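# A small cube is not a small thing: talking with Nesma Alaoui

I met Nesma Alaoui in April, at ten in the morning, in the two rooms above a bicycle shop where her firm Brevetia has its work. Brevetia makes plastic cubes. They are sold to schools, to people who teach arithmetic, and to families who want a toy with no battery and no instructions. I had prepared many questions about business, and I asked very few of them, because she wanted to speak of corners and colours, and I found that I wanted to listen.

She made tea first, and cleared a chair which had a box of samples on it.

"My mother was a teacher of small children," she said. "In her class they had cubes of painted wood. The paint went away at the corners and the children picked it with their nails. I remember this more than the lessons."

She did not begin with cubes herself. She studied packaging, and for several years she drew lids and trays for a company that sold yoghurt. "It was good training. A lid must open for an old person and must not open in the bag. After this, a cube looks easy. Then you start, and it is six faces, and each of them can be wrong."

I asked what can be wrong with a face.

"It can be a little hollow in the middle. When the plastic cools, it pulls inside, and you get a face like a very flat plate. You don't see it, but put five cubes in a tower and the tower will tell you. The first order I made was 870 cubes, and I sent back 200 of them to the moulder. He was not happy. He said, 'They are for children.' I said yes, they are for children, and children build towers."

The moulder was Octavian Neagu, and he is still her moulder today. He came in during our talk with a bag of new pieces under his arm, and he stayed for one cup of tea, standing. I asked him if he remembered those 200 cubes.

"I have them at home," he said. "My grandsons have them. They build towers and nobody complains."

Nesma laughed at this, but she took one of the new pieces from his bag and ran her thumb along the edge before she put it down.

The edge is the subject to which she returns most. A sharp edge is more beautiful in a photograph, she told me, and customers who choose from a catalogue often ask for it. But it is not pleasant in the fingers, and it breaks first when the cube falls on a tile floor. A very round edge is soft and strong, but then the cube begins to look like a sweet, and two cubes side by side leave a little valley between them. Her own cubes are only slightly rounded. She changed the rounding three times before she was satisfied.

"If you close your eyes you must be able to say which face you are touching," she said. "This is my rule. I did not read it anywhere."

Then we spoke about colour, and here she became more serious. The first series was in strong colours, the same ones that everyone has. She sold them well enough. But Loubna Hajji, who teaches a class of six-year-olds and who has tried each series since the beginning, wrote to her that the children were fighting over the red ones. The other colours stayed in the box.

"So I thought, what if no colour shouts? I made softer ones. A green like mint was the first. Loubna gave them to the class, and she wrote me again. They were still fighting, but now for all the colours."

I asked if that was a success.

"For me, yes. It is more just."

The lighter colours brought their own trouble. On a table of pale wood, or on a cloth with a pattern, they disappear a little, and a child who is looking for the last piece does not find it. On a dark table they look dirty, even when they have come out of the box a minute before. Nesma tried her cubes on every table she could find: her own, her sister's, the table of a café whose owner is patient. In the end she decided that she would judge all her colours on plain matt white, and that a colour which looked weak there would not be sold.

"White is severe. A shiny white table is no good, you have the lamp in it, and the window, and you look at those. It must be matt. Then you have only the cube and its small shadow."

She pays much attention to how the top and the front differ. When light comes from above, the top of a cube is brighter than the side, and it is this difference, she says, that lets the eye understand a solid thing. If the colour is too dark, both faces become one spot. If it is too pale, the top is lost. She keeps a notebook in which each tried colour has two names, one for the top and one for the front. For the mint green she had written "inside of a cucumber" and "old bathroom". I asked which name was which and she closed the notebook. 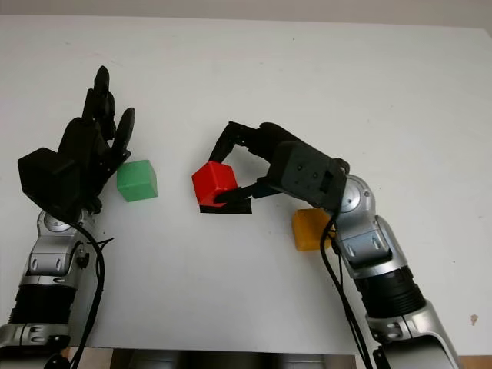 She also prefers few cubes at a time. A set from Brevetia has 31 pieces, and people often ask her why it is such an odd number. The box was drawn for 32, and one place is left free so that the fingers can enter and take the first piece out. But when she tries a colour she never puts out a whole set. Three is enough, with good space between them.

"With three you can compare. With more you begin to arrange, and then you are playing. I like playing, but it is another hour of the day."

I asked if she has plans for other shapes. A shop called Zerside has asked her for cylinders and arches, and Octavian is in favour, as he has an idea for the mould. She is not decided. An arch is already a bridge or a door, she said, and a cube is still nothing. She would like to stay some years more with nothing.

The business side I can report in few words. Last year Brevetia sold 3,489 sets, the larger part of them to schools. There are no plans to sell the cubes singly, although parents write to ask for it when one is lost under a cupboard. Nesma answers these letters herself, and she sends the missing cube in an envelope without charge, if the parents can tell her the colour.

"Sometimes they write 'green or perhaps blue'," she said. "Then I send both."

It was past noon when I left. Octavian's bag was still on the chair, and she had begun to take the pieces out of it, feeling each edge in turn.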